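Washing day, with notes on front loaders

I have been doing the wash in a front loader for long enough that I should be good at it, and I wasn't. Towels came out stiff, dark shirts had gray streaks on them, and the machine had a smell I kept blaming on the drain. So I spent part of this month reading up and changing a few habits. Most of what follows is about the door, because that is where most of my trouble was.

The first change was detergent. I had been filling the drawer to the line, and the line on the Rarkow bottle is for a full, dirty load in hard water. I don't have hard water and I don't often have a full load. I cut it to half and the streaks on the shirts went away after two washes. The towels took longer. They had a lot of old soap in them and I ran them twice with nothing in the drawer at all.

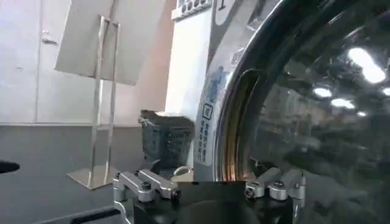
The next thing was how full to load it. I used to push clothes in until the door would just shut. Now I put my hand in on top of the pile, and if I can't turn it sideways I take something out. That usually means one pair of jeans waits until the next load. It sounds like more work, but the clothes come out cleaner and the spin is quieter. My machine used to walk a little on the floor when I had one heavy bath mat in it with some light things. Bath mats now go in with towels or not at all.

Temperature is where I go back and forth. I do almost everything at 30 Celsius (my machine only shows Celsius) and sheets hotter than that. Some people say the low setting is what makes a machine smell, and I think there is something in that. Once a month I run it hot and empty. I tried the Lovent cleaning tablets for that and then tried it without, and I could not tell the difference, so I stopped buying them.

The door seal

I had never pulled back the rubber seal. I'm not proud of that. There was lint in the fold, a hair tie, and a gray slime along the bottom that explained the smell better than the drain did. It took 20 minutes with an old toothbrush and warm water with a bit of dish soap. I now wipe the fold with a rag after the last load of the day, and it takes almost no time. 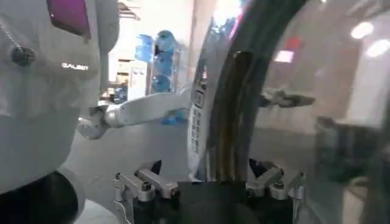 I do the same with the glass. Soap film builds up on the inside of the door, on the part that bulges into the drum, and if you leave it there lint sticks to it. A damp cloth takes it off if you do it weekly. When I had left it for months I needed white vinegar on the cloth and a second pass. I don't let vinegar sit on the rubber – I read that it can dry it out over time, and I would rather not find out.

Then I leave the door open. Not wide, because the hallway is narrow and I have walked into it in the dark, but open a hand's width until morning. The detergent drawer gets pulled out too. If you have small kids or a cat you will want to think about that one and check inside before every load.
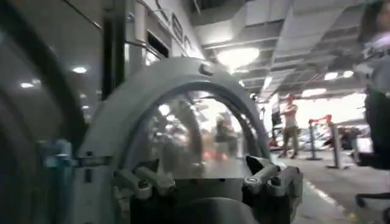

The other part I had ignored was the drain filter, behind the little flap at the bottom. Put down a towel and a shallow pan first. I used a baking pan and it filled up 3 times before the water stopped. Inside were some coins, a button from a coat I gave away, and a lump of lint. The machine drains faster now. I plan to do it again in October and then every season.

For anyone shopping, I looked at new machines before I did any of this, since I thought mine was finished. I went to Chareonsuk on a Saturday morning and opened and closed a lot of doors. What I cared about in the end was plain stuff: whether the handle was easy to grab with one hand while the other arm held clothes, whether the door swung back far enough to get a basket under it, and whether I could read the panel without bending down. A bigger drum would have been nice for comforters. I didn't buy one. The cleaning fixed what was wrong with mine, and the comforter can go to the laundromat on Ondport twice a year.

One thing I did take from that trip is to check the door catch. Mine had gone a bit stiff, and I had been slamming it. There was dried detergent around it. I wiped it clean and now it closes with a push. 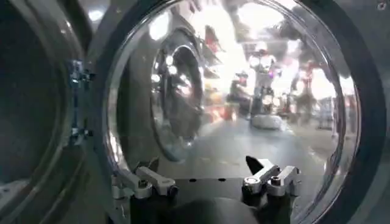

What I do now, in order

Check pockets, zip the zippers, turn dark shirts inside out.

Load loosely, with half the detergent I used to use.

Take the wash out as soon as it's done. If I forget it overnight I wash it again on the short cycle, which on mine is 19 minutes.

Wipe the seal and the glass, leave the door and the drawer open.

I still haven't worked out wool. I have two sweaters I wash by hand in the sink, and I'm not ready to trust the wool setting with either of them. If I try it I'll start with the older one.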